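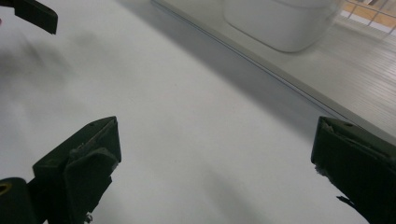 7.4 Frayed, worn or loose finger pads

This section applies to the Raslow hand-held gripper and to the same finger set mounted on a Sturkmont arm. Use it when objects slip during a grasp, when the fingers leave fibers behind on the work, or when the gripper reports fault 102 (pad travel out of range).

A pad with fibers standing out along its inner edge is at the end of its service life. Light scuffing on the face of a pad is normal and does not need action by itself. Threads hanging from a lower corner mean the covering may be starting to separate from the backing. Do not pull them. Pulling can open the covering along its whole length.

CAUTION: Pinch hazard. The fingers can close without warning when power returns after a fault. Disconnect power before you put your hand between them.

CAUTION: Do not keep running with a frayed pad to finish a batch. Loose fibers can wind into the finger slide and jam it partly closed. If this has happened, go to 7.5 before you replace anything.

What you need

Pad set, both sides (Golob pad kit)
Hex key supplied with the gripper
Plastic scraper
Lint-free cloth and isopropyl alcohol
Small scissors

Removing the old pads

1. Open the fingers to their full width and set the gripper on a clear, flat table.
2. Press the stop button, then unplug the power lead. Wait 20 seconds.
3. Check that any strap near the fingers is clear of the slide. Tuck in loose ends.
4. Trim hanging threads with scissors, close to the pad. Collect the pieces.
5. Loosen the screw near the tip of the left finger two full turns. Do not take it all the way out.
6. Slide the scraper behind the pad from the top and work downward. Keep the blade flat against the finger.
7. Repeat steps 5 and 6 on the right finger.
8. Wipe both mounting faces with alcohol and let them dry. Old adhesive left on the face will tilt the new pad.

Note: Always replace both pads, even if only one is damaged. A new pad is thicker than a used one, and a mixed pair will close off center.

Fitting the new pads

9. Peel the backing from the new pad and line up its lower edge with the step in the finger.
10. Press firmly from the center outward for 90 seconds.
11. Tighten the tip screw until it stops, then no further. The thread in the finger is easily stripped.
12. Fit the second pad the same way.
13. Look along the table surface from the front. The two pads should face each other squarely when the fingers are open.

Testing

14. Keep hands clear, plug in the power lead and release the stop button.
15. In the Fullusa panel, choose Service, then Pad Reset. The fingers close once and open again.
16. Run the grip test 4 times with the test block. The block must not turn or slide in any of the runs.
17. Enter the pad change in the service log.

If fault 102 comes back

Run Pad Reset again with nothing between the fingers. If the fault clears and then returns under load, one of the pads is not seated. Remove it and fit another. Used adhesive will not hold a second time, so do not reuse the same pad.

If the fault returns with the fingers open and unloaded, the problem is in the slide or the travel sensor. Leave the unit unplugged, tag it out of service and contact your service desk.

Field note from Milagros Paredes, service: Most of the frayed pads we got back in August were damaged on the inner edge only. In those units the fingers had been closing on the sharp rim of a sheet metal tray. If your pads wear this way, raise the grasp point so the rim meets the middle of the pad, and inspect the edges at the end of every shift. The revised inspection card is in Appendix C.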